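Chapter 4
Bins, Benches and Clamps

In this chapter you will:
choose a pair of bins for a pick-and-place build
fix them to a bench so that they stay where the program expects them
check the reach of the arm over both bins
choose a first set of objects

By the end of Chapter 3 the arm was bolted down, the emergency stop was wired and tested, and you had moved each joint by hand from the pendant. The arm can now go where you tell it. It has nothing to do when it gets there. This chapter deals with the part of the build that beginners tend to rush, the work area itself.

The job is a simple one to describe. Objects sit in one bin. The arm picks them up, one at a time, and puts them in the other. When the first bin is empty, the two bins swap roles and the arm carries them all back again. Olaia Vallejo and Zorica Dervishi ran this exercise for two winters in the shared workshop at Idville, and much of the advice in this chapter comes from their build notes. Their first layout was drawn on the back of a timber receipt and lasted four evenings before they took it apart.

4.1 Why the bins must not move

A robot program stores positions as numbers. If you teach the arm a point 100 mm above the floor of a bin, it will go back to that point whether or not the bin is still under it. A gripper that brushes a side wall can push an unfixed bin a few millimetres. After a dozen such knocks the stored points no longer match the bench, and the next knock will be a harder one.

The Idville pair first tried double-sided tape. It held the bins well enough in the middle of the day and crept when the heating went off. Screws through the bin floor came next, and the screw heads then got in the way of flat objects.

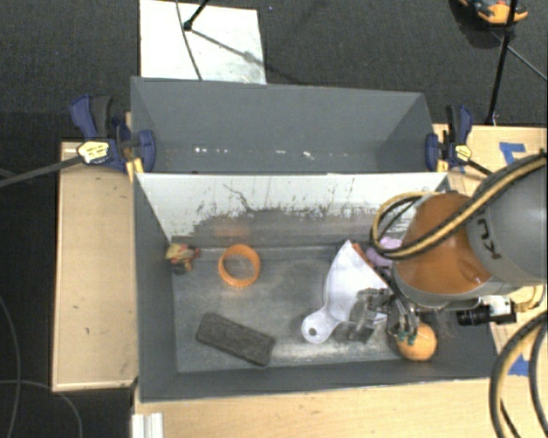 Bar clamps are the easiest fixing to get right on a home build. They need no holes, they can be undone in seconds, and most workshops own a few already. Put one on each side, where the two bins meet, so that the same pair of clamps grips both. Turn the bars outwards, away from the bins, as with the blue and black ones here, and leave the inside of each bin clear. On the robot's side, check the bar against the cables and hoses with the arm at its lowest working position.

Once the clamps are tight, push each bin firmly with the flat of your hand, first along the bench and then across it. Look for movement at the far corners. Mark the bench at each corner with tape or pencil so that you can put a bin back in the same place after cleaning.

4.2 Checking reach

The arm must reach the whole floor of both bins with the gripper pointing straight down. The figure printed in the manual is not much help here, as it is measured with the arm stretched out and takes no account of the gripper. Suppose your arm has a stated reach of 855 mm. With the wrist turned down, the useful distance across the bench is a good deal less, and it shrinks again as the gripper goes lower.

Do the check at slow speed with both bins empty. Drive the gripper to each corner of the near bin, then of the far one, and stop 100 mm above the floor. Write down the joint angles at each corner. If any joint is close to its limit, move the bins and start again. It is tempting to leave one bad corner and promise yourself that nothing will roll into it. Something will.

Watch the cables as well as the gripper — a loop that hangs clear over one bin may drag on the wall of the other.

4.3 A first set of objects

Begin with things you can afford to break. Hurkevwood blocks are used for the exercises in this book, but offcuts of the same size will do. Add a ball, a ring, something soft and something with a handle. A ball rolls and a block does not, and a gripper setting that suits one may fail on the other. Keep to a small set until the arm can clear the bin without help.

Exercise 4.1 Clamp your two bins to the bench and mark the corners.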